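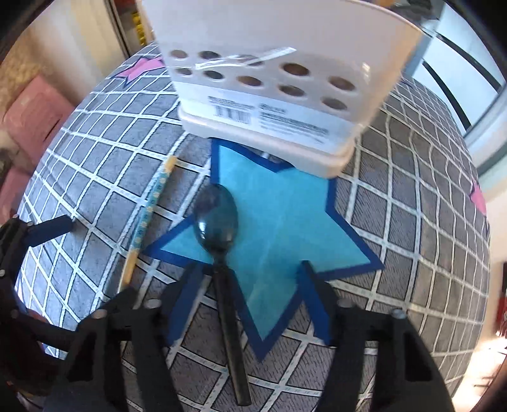 5.3 Comparing two sets of fingers

Run this comparison before you order spares, and run it on a surface you know well. The Grisora hand-held gripper ships with the Strebel fingers fitted, and the Cosier set comes in the small bag you may have taken for packing material. Both close the same distance and both look persuasive on a foam block. A foam block is a very forgiving object. For the first round you want something thin, shiny and slippery, such as the black plastic spoon lying on the big blue star, with its handle running back between the fingers. The pencil off to the left of it makes a good second object.

What you need
Grisora gripper, charged
Strebel and Cosier fingers
The hex key from the tool kit (the other hex key is for the wrist mount and will round the screws with great enthusiasm)
A table with a cloth on it
Lernico Bench, installed and paired as in 5.1
Household objects that you can afford to drop

Setting up

1. Lay the cloth flat. A printed grid or a large shape helps you put each object back in the same place.

2. Open Lernico Bench and choose New Comparison. Name both finger sets now. "Test" and "Test new" will mean nothing to you by Wednesday.

3. Open the fingers fully and press Zero. Keep your own fingers out of the way.

4. Set the closing force to 6. Leave it there for both sets. If one set does badly, you will want to turn the force up. Write that down as a result and leave the dial alone.

5. Place the spoon with its bowl facing away from you. Approach from above, close on the handle, lift, hold and put it down again. Press Mark after every attempt, including the embarrassing ones.

6. Do 10 attempts, then change to the pencil and do the same.

Note: The software counts a grasp as good when the object stays put for 6 seconds after the lift. It does not care how you got there. If you scooped, nudged or pinned the object against something, tick Assisted.

Caution: Do not change fingers with the gripper powered. The jaws re-home at start-up and they do not look first.

Clutter round
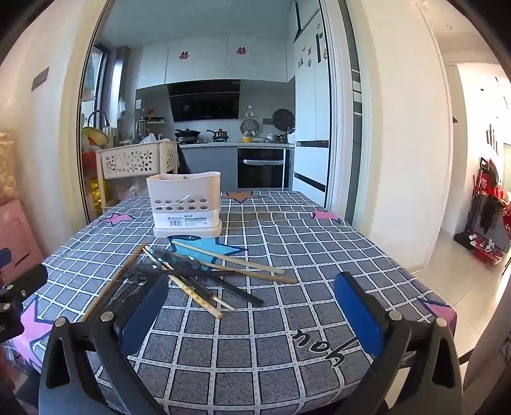 Single objects flatter every gripper, so the second round is played in a mess. Tip out a mixed handful of utensils and do not tidy them. Pads are the thing to watch in this round: a soft face holds a thin stick better, but it also takes up room you may need between neighbors. Chopsticks are excellent for finding out. With the blue pads on the inner faces and the fingers spread over the cloth, pick a target before you move, for example one of the light wooden chopsticks, and stay with it even when the dark spoon starts to look easier.

7. Pick one utensil at a time. If two come up together, mark it as Double and put both back where you found them, more or less.

8. Stand any holder at the back of the table, well clear of the pile. Dropping things into it is a separate test (5.5) with its own disappointments.

9. Swap finger sets, press Zero again, and repeat the round with the same utensils. The pile will never land the same way twice - a few extra runs will do more for you than careful arranging.

Caution: If a pad lifts at the corner, stop and replace it. Glue from the bag is fine. Glue from the kitchen drawer voids the pad.

Reading the results

Look at the Slip column first and the Success column second. A set that succeeds often but slips on most lifts is using up its pads, and these are rated for 2,000 closings. You will reach that sooner than you think if anyone in the building discovers that the trigger is fun to squeeze.

If both sets score the same, keep the ones already on the gripper. The screws will thank you.

Export the comparison with File > Save Report before you close the program. Lernico Bench asks whether you want to save only if you have not changed anything. We are aware of this.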